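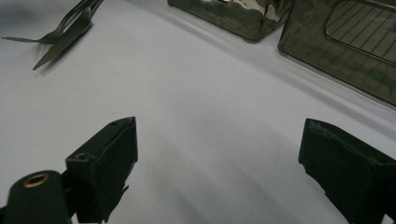 *Fig. 1. Open gripper at a table with a knife, a fork and two smoky plastic containers.*

# Unit 4: The tray line at Ranberg

Notes for Work and Automation. Bring these to the discussion section, along with the Ibarra chapter, which you will have read by then.

## Background

Ranberg runs a kitchen that packs meals for people who are too busy to visit a kitchen. At the end of the line is a job called setting: cutlery goes into a container, the container gets its lid, and the whole thing moves along to be labeled. The job description fits on an index card. Management took this as a sign that the job was simple, and in May signed a contract with a firm named Indstead to automate it.

The line had 30 setters across two shifts. The most senior was Gumaro Zepeda, who had been setting since the line opened and whose opinion of the project was not requested until week three, when the project needed it.

## What the job contained

Before any machine arrives, someone has to write the work down. Indstead's task sheet for setting had 4 steps. Zepeda's version, dictated over two lunch breaks, went well past that. Some of what he included:

- Forks nest. Pick up one and you may have picked up two.
- A knife lying against a fork has to be taken by the handle, and the handle isn't always on your side.
- Lids from different deliveries don't close the same way. You hear the difference.
- When the line backs up, you slow down a little before anyone tells you to, or the labeler jams.
- New people get the station near the door, where mistakes are cheap.

The last two are not about cutlery at all. They are coordination and training, and they had been done for free for years. Sociologists call this kind of thing *tacit* or *articulation* work. Payroll calls it nothing, having never met it.

Look again at Fig. 1 with the list in hand. The knife and fork overlap. A person deals with that while thinking about dinner. For a system learning from recorded examples, it is a whole category of examples.

## Who teaches the machine

Indstead's method depends on demonstrations: a worker holds a gripper and does the task with it, and the recordings are used to train the robot. Ranberg moved several setters off the line to do this, under the new title of "motion specialist." The pay was the same, but the title came with a lanyard.

In the first stretch they recorded 1093 demonstrations, of which 458 were accepted. The rest were rejected, most often for "inconsistent approach." Zepeda's reply, preserved in the meeting notes, was that the forks had been inconsistent first.

Three points for your own notes:

1. **Skill moved, and then it was graded.** People who had never been scored on how they picked up a fork now were, by software that had never picked one up.
2. **The pace changed.** Demonstration work is slower than line work and more tiring. Two fingers do what five used to do, and your wrist makes up the difference.
3. **Ownership went unmentioned.** The contract says who owns the recordings. It doesn't say anything about the people whose habits are in them.

## What the managers expected

The planning memo promised that setters would be "released for higher-value activities." The activities were not listed. When asked, the plant manager named quality checking, which the setters pointed out they were already doing, with their eyes, while setting.

Compare the Fluretti bakery case from Unit 3. There the oven loader replaced heavy lifting that people were glad to give up, and the crew picked which station went first. At Ranberg the machine was aimed at the lightest job in the building, chosen because it looked easy on a spreadsheet.

## For discussion

Pick a job you have held. Write its task sheet in 4 steps, the way a contractor would, and then write down what you left out. Most of you will find the second page longer. Consider who in that workplace could have written it, and whether they would have been wise to hand it over.

Zepeda did hand his over. He asked for a raise at the same meeting. The notes record the list in full and the raise as "to be revisited."

**Reading for next time:** Ibarra, the chapter on line speed. Skip the appendix unless you enjoy conveyor belts.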